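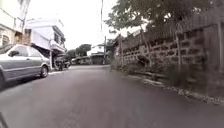 A reader in Milora wrote to us that the strategic yearbook she ordered last August was good on foreign policy but too thin on the parties inside the coalition, and she asked if the new edition repairs this. It does. The chapter on domestic politics is now 87 pages long and has its own index.

Briltance Regional Affairs Yearbook
Print and digital edition
Publisher: Carvalho
Order number: 1339
Updated: April 17, 2022

The yearbook follows elections, budgets, defense policy and diplomatic relations in the region, and it is written for libraries, newsrooms and university departments. Each chapter starts with a short summary – one page, no footnotes – and after it comes the full analysis with sources. The tables of election results can be downloaded as spreadsheets.

What you receive
Printed volume, hard cover, in 2 parts
Digital access for 4 users at one institution
Maps of electoral districts
List of treaties and agreements signed during the year

Languages
English and Arabic. The Arabic text is the original, and the translation was checked by the editors at Andent.

Delivery
Printed copies are sent from our warehouse in Milora. Digital access opens when the payment is confirmed. Libraries that have a standing order do not need to order again, but please check that your postal address is still correct.

Returns
Unopened volumes only. Digital access cannot be returned after the first login.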